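Reading time: 10 min
Last updated: 19/10/2024

Two-arm cell on the sorting side, what changed for us

foldline_7
I work at Brevico, a garment laundry, on the soil and clean sort. There are 63 of us on the floor. I've read a lot of threads on this board about what people think will happen when arms come in, and most of them were written by people who haven't worked beside one. We have, since February, so I'm writing down what it has been like so far. I'm a lead hand. I'm not in management and I'm not a programmer.

The project is called Stirnen. It's one walled cell with two small arms on a shared rail at the front. The job is to take a garment that's lying in a heap, get hold of it at both ends, straighten it and put it in a basket. People do that in a few seconds without looking. The arms don't. A good part of my job now is driving the arms by hand through that motion so there are recordings to train on, then checking what the arms do when they run by themselves.

Before February I was on the sort line all shift. Now I'm on the line for the first half and at Stirnen for the second. Same pay grade for the first while, then a small allowance after we asked for it twice.

At the station you have a screen with the view from each wrist and one from above the cell. Most of us started out looking at the wrist view all the time, and it gave a few people headaches. When the arm moves quickly you get smear and not much else.
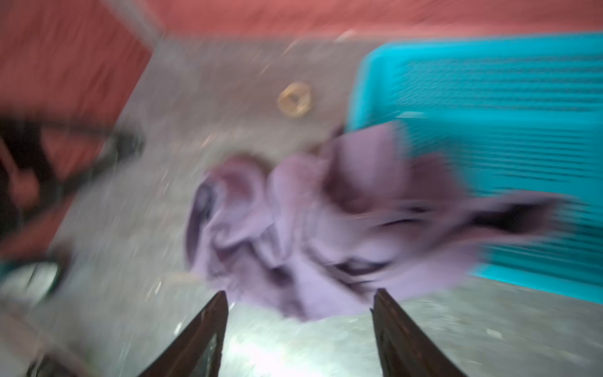
Wrist view during a move. Purple cloth ahead of the open fingers, turquoise basket to the right.

After a couple of weeks you learn to use the overhead view for anything big and only go to the wrist view when the fingers are nearly on the fabric. The training sheet had it the other way around. We told them and they changed the sheet.

Happy to answer questions. I can't give out anything about the contract.

pressman_east
Good post. What happened to the sort line headcount? That's the only number I care about. Everything else is a demo.

foldline_7
Same number of people on the line at any one time as before. Nobody has been let go over Stirnen. Two casual positions weren't renewed at the end of winter, and depending who you ask, that was volume or that was this. I don't know. Management says volume. The cell wasn't doing any real work at that point, so I lean toward believing them, but I wasn't in the room.

pressman_east
"Wasn't doing any real work" is how they all start. Our place had a feeder on trial that wasn't doing any real work for a year. Then it was.

glenbrae
I run maintenance at a hospital linen plant. Different stuff from yours, nearly all flatwork, so we were automated decades ago. I'd like to know how two arms handle one garment. Do they both grab at once or does one hold and the other search? With sheets the hard part was always finding the corner.

foldline_7
Depends on how the heap lands. If one end is sticking out, one arm takes it and the other goes looking for the far end. If it has come down stretched across the floor you can go for both ends. We were told early on not to be too tidy about it. They wanted recordings where the heap is a mess, because the heap is always a mess on the line. 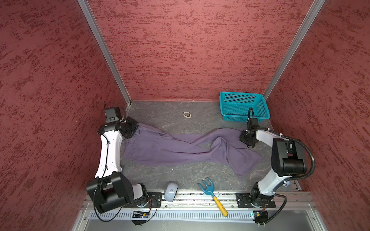
Stretched-out start. Left fingers on one end of the purple cloth, right arm over the other.

The trouble is the middle. You can have a decent hold on both ends and the middle is still twisted, and if you pull, it just gets tighter. A person gives it a shake. Shaking is something the arms are allowed to do only very gently, so you end up setting one end down and picking again closer in. It takes a lot longer than I'd like.

glenbrae
Makes sense. We had an engineer who wanted to solve twist with an air jet. Lint went everywhere and he went back to his office.

canolaandrust
Question from someone on the other side of this. I'm on a joint health and safety group at a plant that's looking at a Leitner cell, same sort of idea. What's the physical side like for the person driving? Our people have bad shoulders already, and the pitch is that this will take the load off.

foldline_7
Shoulders are better. I'll say that without any reservation. The sort line is reaching and throwing, and half a shift less of it makes a difference. I sleep on my right side again.

What you get in its place is neck and eyes. You sit still, you look at a screen, and your hands make small movements for a long time. We started with one-hour blocks, which was too long. We're at 3 blocks in a half shift now with a proper walk between them. If your people are looking at a Leitner or anything else, get the block length in writing before it arrives. It's much harder to get afterward.

Also get a decent chair. Ours was a stool from the break room until spring.

canolaandrust
That's useful, thanks. Writing down block length and chair.

pressman_east
So you swapped a sore shoulder for a sore neck and taught the machine your job on the way. I'm not having a go at you personally. But it's strange to me that the people on the floor do the recordings and the recordings belong to somebody else. What did you get for that, other than the allowance?

foldline_7
The allowance, and a line in the agreement that anyone who records can't be moved to a lower grade while the project runs. That was the thing we pushed for. It doesn't say what happens after the project, and I won't pretend it does.

I've thought about the ownership thing and I don't have a good answer. When I trained new starters I was also teaching somebody my job, and I got nothing extra for that. But a new starter didn't go on to work in ten other plants at the same time, so I take the point.

tidewater_sort
I'm at Brevico too, other shift. I mostly agree with foldline but I want to add that it isn't shared out evenly. The people who got picked for the cell were the ones who already got along with the supervisors. There are women on our shift who have sorted for longer than I've been alive and they weren't asked. They'd be the best at it. They know by feel which end of a thing is the waist before they've looked at it.

On our shift the station sits idle part of the evening, and people on the line can see it sitting idle, and it doesn't do much for the mood.

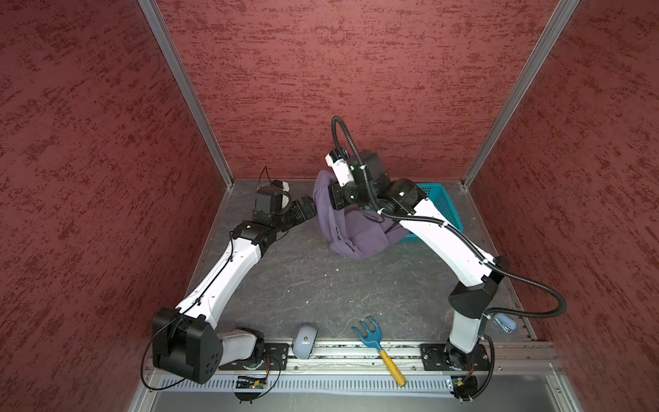 I raised it at the shift meeting and was told selection was on "aptitude". There was no test, so I'm not sure how they measured it. Since then they've put up a sheet where anyone can sign up for a tryout. It's better. It should have been there from the first week.

foldline_7
Fair. I was one of the ones picked and I didn't think about it enough at the time. On our shift the sheet has brought in a few people who turned out to be far quicker than me, including one who had told everybody she couldn't use a computer.

glenbrae
What's the output like when it runs on its own? Ballpark is fine if you can't say.

foldline_7
I can give you one, because it's on the board in the hallway. Best unattended run so far was 434 pieces over a shift, counting only the ones that ended up in the basket without a person stepping in. That was all one kind of garment, which helps a lot. Mixed is well below that, and it isn't on the board.

One decent sorter passes that number before first break. It doesn't get tired, sure, but it does stop. It stops when it loses an edge, it stops when something goes over the side of the basket, it stops for reasons the screen doesn't explain. Somebody has to walk over each time. When I'm on the line and the light goes, that somebody is me, and the line backs up behind me. So for now the cell has made my line work a bit worse on the days it runs by itself. They've said they'll put a floater on. I'll believe it when I see the roster.

pressman_east
434 in a shift, and they'll stand in a meeting and say it's the future.

glenbrae
It may well be. Our first ironer feeder was slower than two people for years and the whole building is designed around its grandchildren now. I wouldn't judge it on this year's number in either direction.

My advice to foldline is to learn the maintenance side if they'll let you. The recordings will dry up at some point. Cables wear out forever. Any arm with a cable clipped along the outside of it is going to need somebody who notices when the clip lets go.

foldline_7
I've asked. They've offered a short course through Drustari, the outfit that services the cell, and there are 10 places across all shifts. I've put my name down. So has tidewater, I think.

tidewater_sort
I have. It's run during working hours, which I'd recommend anyone insist on. The first version was two evenings, unpaid, and hardly anybody with kids could go.

On the trousers question from another thread, yes, waistband first is how we drive it. There's something firm to close on and you know which way up you are. If you start from a leg you can spend ages finding the other end, and you often finish with one leg inside out.

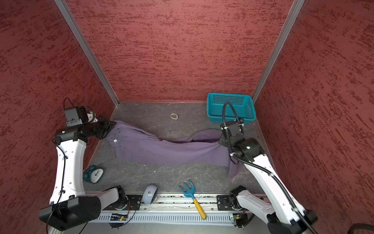 For the second grip, don't go straight for the hem. Take it a bit further up, get the weight off the floor, and then work down. Some of the younger ones on our shift go right for the hem and it slips more often. Trousers with heavy pockets are their own problem and I don't have a method for those.

foldline_7
I do it differently. I take the hem if it's on top and forget about the waistband until later. Slower on the first grip but fewer re-picks for me. They've asked for both ways in the recordings, so neither of us has to be right.

tidewater_sort
You're wrong, but fine.

canolaandrust
Back to safety for a minute. When it stops and you walk over, what do you have to do before you reach in?

foldline_7
Arms powered down at the station, tag on the switch, then reach. Every time, even if all you want is to flick a sleeve. There was a period when people were skipping the tag because the arms are small and look harmless. One person got a finger pinched, no injury to speak of, but it was written up and the tag has been used since. The incident form had no box for a robot and the supervisor filed it under conveyor.

canolaandrust
Did they fix the form?

foldline_7
Not yet. I'll ask again at the next meeting, along with the floater. If the roster changes I'll post it in this thread.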